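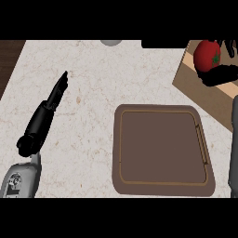 **Kitchen demonstration**, in robotics, is the practice of teaching a robot a household chore by having a person do it first through the robot's own arms. The operator works the machine by remote control, or takes hold of it and pushes it through the motions, while joint positions and camera views are recorded. Simulated kitchens are popular for this, marble being cheap when it is rendered. A typical exercise has one arm deal with a tomato on a wooden tray while a brown cutting board lies bare beside it and the other arm keeps its fingertips shut, a division of labour familiar to anyone who has shared a kitchen.

## Methods

In *hand guiding*, the teacher moves the arm directly. It is easy to learn and tiring by mid-morning. In *teleoperation*, the teacher moves a pair of smaller arms or handheld controllers and the robot copies them, hesitations included. The Norora method, named after the software it was written for, lets the teacher pause and redo a single grasp without starting the whole recording again.

## The Garkberg recordings

The best-known set was made at Garkberg by Maeve Costello, who recorded 451 demonstrations in August and kept 257. The remainder were discarded for reasons logged mostly as "dropped" and, in 11 cases, "sneezed". Zornent later trained a controller on the surviving recordings. It learned the task, and also Costello's habit of pausing before each grasp.

## Criticism

Kavanagh has argued that 50 careful demonstrations are worth more than several hundred bored ones. Costello replied that she had been bored from the third.

## See also

- Imitation learning
- Remote manipulation
- Salad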